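## Senlow Brick Library: common questions

**How do I borrow a tub?**
Pick one from the shelf by the Lagman Street entrance and sign the sheet. Loans run six weeks. Each tub holds 599 pieces, and the number is printed on the lid.

**Do I have to count everything before I return it?**
No. We weigh the tubs. If yours comes up short, we'll call and ask you to look under the couch.

**What if we lose some?**
The first 25 pieces are free. After that you can pay for replacements or bring in bricks of your own in the same sizes.

**Can I wash the bricks?**
Yes, by hand, in lukewarm water with a little dish soap. Skip the dishwasher. Lay them out on a towel with the open side up, then turn them over after an hour and leave them overnight.

**Where does dirt collect?**
Mostly underneath. On a square 2x2 brick there is one round tube in the middle of the hollow, and crumbs pack in between the tube and the walls. An old toothbrush gets most of it out.
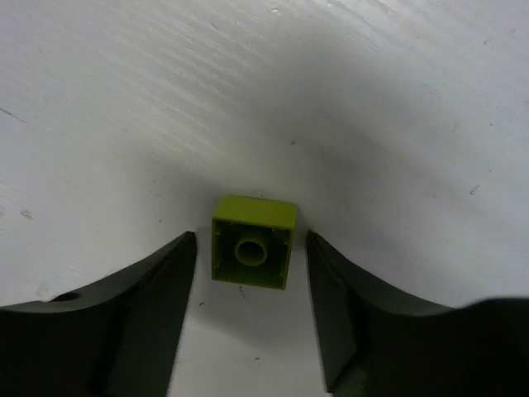

Ľubica Vondráček wrote in to say that a toothbrush is too wide for the small ones, and that she uses a cotton swab cut at an angle. We tried it and it works, so swabs are now in the cleaning kit.

**Two bricks are stuck together. Should I use a knife?**
Please don't, it scars the edges. Ask for a brick separator at the desk.

**Do you take donations?**
Yes, any color, washed if possible. Leave them with Juraj Vávra on weekday mornings.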